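工作间记录 五月 第二本

早上六点四十到的。冷库门封条又没贴紧,昨晚走的时候明明按过。里面温度还行,奶油没事。先记这个,省得忘了报修。

这周主要是 Cullholm 那单。婚宴,四层,户外搭棚,下午三点摆上桌,五点多才切。也就是说蛋糕要在外面站两个多小时。新娘要瑞士蛋白奶油霜,不要翻糖,颜色要“旧亚麻布”那种白。给的布样我夹在上一页了,偏黄,别照着手机里的照片调,手机里发灰。

试做一(昨天下午)

配方还是老的那个:蛋白、糖隔水加热到糖化完,打到盆底不烫手再下黄油。这次黄油下早了,盆还温,直接塌成汤。进冰箱十五分钟拿出来再打,回来了,但是气孔大,抹出来面上全是小坑。刮刀过热水再抹一遍,好一点,侧面近看还是不行。

教训:别急。盆底用手背试,手心不准。

顺便,糖减了一成,味道好很多,可是立不住,裱的贝壳边半小时就开始圆了。Abrehet 说她以前在船上厨房做,减糖就补一点点白巧克力,融了晾到不烫再拌。今天试。

试做二(今天上午)

加白巧克力,量写在配方卡背面。打出来光滑,颜色自己就往黄走,正好,省了一步调色。布样摆旁边对了一下,窗边看几乎一样,灯下蛋糕略深。棚子里是自然光,按窗边算。

裱花:
贝壳边,小号星嘴,挺。
绳边,右侧有点抖,手的问题。
抹面用长刮板一次转到底,中间停过的地方会留一道印,别停。

放窗台上晒着,十点二十开始。十一点,边缘略软,花型还在。十一点半,顶上开始有油光。十二点整,贝壳还看得出是贝壳,绳边糊了。
结论:户外只做贝壳,绳边取消。跟客人说一声。

蛋糕坯

底层用磅蛋糕那个方子,加酸奶油。上面三层海绵加糖浆。上次 Rana 那场全用海绵,底层压得往外鼓,运过去侧面裂了一条,现场拿叶子挡的。这次不冒险。

烤:底层模具深,中心总是不熟。今天插了加热芯,温度降一档,时间拉长,55 分钟时插签子还粘,又加了 12 分钟,干净。顶上鼓得不多,切掉薄薄一片就平。切下来的边角留着,下午拌奶油给大家尝味。别再有人把它当垃圾倒了,贴条了。

糖浆:柠檬皮煮太久发苦。离火再下皮,焖着,凉了过筛。

支撑

吸管 vs 木棒,又吵一轮。我的看法:下面两层木棒,上面用粗吸管够了。木棒锯完要磨,不磨会掉屑在蛋糕里,上回 Abrehet 自己吃出来一根刺,这事她能念一年。
中心那根长棒从顶上一直穿到底板,底板先钻孔。钻孔位置用纸样对折找中心,不要目测。
每层纸板比蛋糕小一圈,不然抹完面能看见边。

底板这次要 Stuvudska 的厚板,薄的抬起来会弯,弯一下面上就裂。已经下单,等货。没到的话拿两块薄的胶起来,胶要在底下那面,包边缎带遮住接缝。

蛋糕桌

这部分客人问得最多,比蛋糕本身还多。邮件来回好几封,归纳如下,方便到时候照着摆。

桌子:圆桌,场地出。要求靠帐篷里侧,不靠入口(风),不靠舞池(撞)。地是草地,桌腿要垫,带水平尺。上次没带,拿手机凑合的,切蛋糕的时候整个往新郎那边斜。

桌布:两层。下面落地的素白,上面亚麻本色,斜着铺,四角垂下来。落地那层要烫,烫完挂着运,别叠。折痕在照片里特别显。

蛋糕架:不用玻璃高脚的了,户外重心太高。用矮木墩,刷过油的那个。高度刚好让最底下一层到坐着的人的眼睛。下面垫防滑垫,剪成比木墩小。

花:花店送,我们摆。只要白和绿,加一点杏色。客人最初想要满桌玫瑰花瓣,我劝了,风一吹全在奶油上。改成贴着木墩一圈短枝,尤加利叶打底。花茎碰蛋糕的地方一律包花艺胶带再套小管。铃兰不要,有毒,花店单子里写了铃兰,得打电话让他们换。!!记得打

灯:串灯绕桌沿,电池的。蜡烛不用,离奶油太近,而且帐篷那边规定不许明火。电池盒塞桌布里面,用别针别住。

刀和铲:客人家里传下来的一套,她自己带。问了长度,够切底层。备一把我们的放桌下,带一壶热水和一条布。

小牌子:写口味。底层柠檬酸奶油,二层杏子,三层杏仁,顶层原味。杏仁那层必须标过敏。字用手写的,Abrehet 写,我的字不能看。

两边的小点心:客人加了一盘马卡龙和一盘黄油饼干。不要摆满,留空。摆满了没人看蛋糕。盘子高低错开,高的放后面。

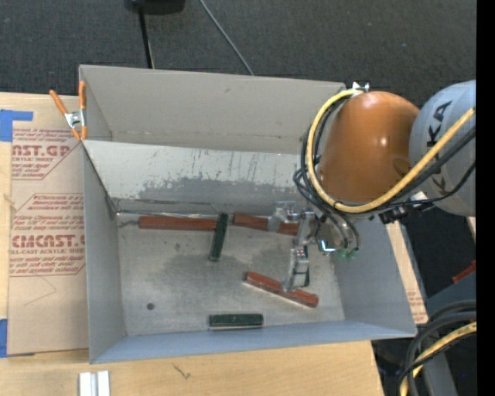 灰色金属槽,红褐、深绿长块各三。

下午

糖花。做了一批杏色小玫瑰,花瓣边太厚,像白菜。擀面棒再压一道,边上用球形工具滚薄,铺在泡沫上晾。湿度高,下午三点那批到五点还软的。除湿机打开之后好些。明天翻面,不翻底下不干。

色粉:杏色加一丁点棕,不然太像糖果。刷的时候从边往里刷,刷子先在纸上蹭掉多的。

Fusgate 的人打电话问下个月能不能接三层巧克力的,室内。说能,但是先别报价,等我把可可脂的进价对完。他们想要镜面淋面,我说婚礼上镜面会照出所有人的手指印,那边笑了,还是要。行吧。

账

材料到今天 1,075,黄油占大头。加上花、底板、运费预计,整单 2,579。没算我们两个熬夜。缎带我记错长度买短了,要补一卷,这个钱不好意思往客人头上算,走耗材。

运输

面包车后面放平,后座拆了。每层单独装箱,到现场再叠。箱子底下铺防滑垫,箱子之间塞毛巾。空调提前二十分钟开到最冷。去 Cullholm 最后那段是碎石路,慢开,宁可早出门。上两次都是在最后那一段出的事。
修补包:奶油霜两袋(同一盆打的,不然色差)、小抹刀、弯抹刀、镊子、备用糖花一盒、叶子一把、棉签、厨房纸、别针、透明胶、水平尺、剪子。水平尺!

现场顺序
先看桌子稳不稳,再铺布,再放木墩,再量水平。不平就垫桌腿,不要垫木墩。
底层上去,转到最好看的一面朝客人入席的方向。叠二层,插中心棒,三层四层。
接缝补贝壳。手要凉,先握一会冰袋。
花最后。小牌子最后的最后。
拍照留底,正面,左右各一,顶上一张。发给客人妈妈,不要发新娘,她在化妆,看了会紧张。
走之前跟场地的人交代:太阳转过来以后帐篷西边那片帘子要放下。找个具体的人交代,别对着一屋子人喊。

试吃反馈(边角料拌奶油,四点半)

柠檬的:酸度够,有人说想再酸。不加了,跟杏子那层放一起会抢。
杏子的:果酱偏稀,会渗进坯子。明天重熬,收稠一点,抹之前先围一圈奶油霜挡住。
杏仁的:都说好。盘子空得最快。
原味:没人评价,等于还行。

白巧克力那个减糖版,Abrehet 觉得仍然偏甜。我觉得刚好。客人试吃时两个都给,让她自己挑,不告诉她哪个是哪个。

待办
铃兰换掉,打电话
绳边改贝壳,发邮件给客人,附今天窗台那块的照片
缎带补一卷
杏子酱重熬
冷库封条报修
木棒磨
问场地帐篷有没有侧帘,前面写得好像有似的,其实是我记得的另一家的帐篷,要确认
星嘴少了一个,谁拿走了放回抽屉
烤箱左后角偏热,烤到一半转盘,已经写在门上,写了也要看

六点五十五。糖花盖上纱布,除湿机开着过夜,水箱倒过了。Abrehet 明早先到,让她先打一盆奶油霜试试新到的黄油,含水好像比上批高,切开面上冒水珠。要是打出来还是散的就退回去,在途的那箱也先别拆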